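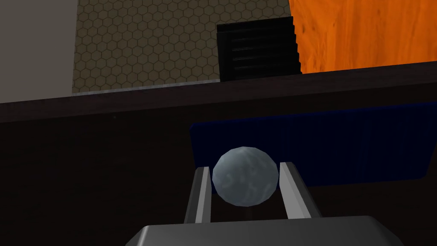
Simulated pick test: two-finger gripper holding a marbled sphere.

Progress report, second period
Koven sorting line, Flirdale site
Prepared for the Dreltetti workplace fund by Calum MacLeish

Work since the last report has gone into the simulation and into the staffing plan for the sorting line. The arm will not be installed until January, so all grip trials in this period were done in software.

Simulation

We ran 2000 simulated picks with round and irregular pieces. Round pieces are the harder case for us because the fingers are flat and touch them over a small area. Most of the failures came during the lift, when the arm sped up too early. We slowed the first part of the lift and the drop rate went down. The cycle is now a little longer than the one in our proposal, but still within what the packing bench can take.

The simulated surfaces and lighting do not match our floor. We will need to repeat the vision tests on site before we rely on them.

People

The line has 14 staff, 8 of them on hand sorting. The sorters' work will change the most. Under the current plan they will move between loading trays, checking rejects and clearing stops at the cell. No jobs are being cut under this grant, and that has been put in writing to everyone on the line.

We held two meetings with the sorters. They were glad to lose the repeated reaching - it is the main source of wrist and shoulder complaints - but had concerns about pace. At present a sorter can slow down for a minute when a batch is bad. They asked for the same control over the cell, and we have agreed that any operator can pause it without calling a supervisor. Pay grades for the new tasks are not settled. Management has the proposal and has not replied.

Training

Falcão will supply the operator course. It takes 8 hours per person and will be given in paid time. The first group asked not to be booked on a Saturday, so the sessions have moved to weekday mornings.

Budget and next steps

Spending is almost on plan. The guarding quote came in higher than expected and we are asking for a second one. Next period covers guarding, the site vision tests and the first operator group. We would like a decision from the fund on moving unspent travel money into training.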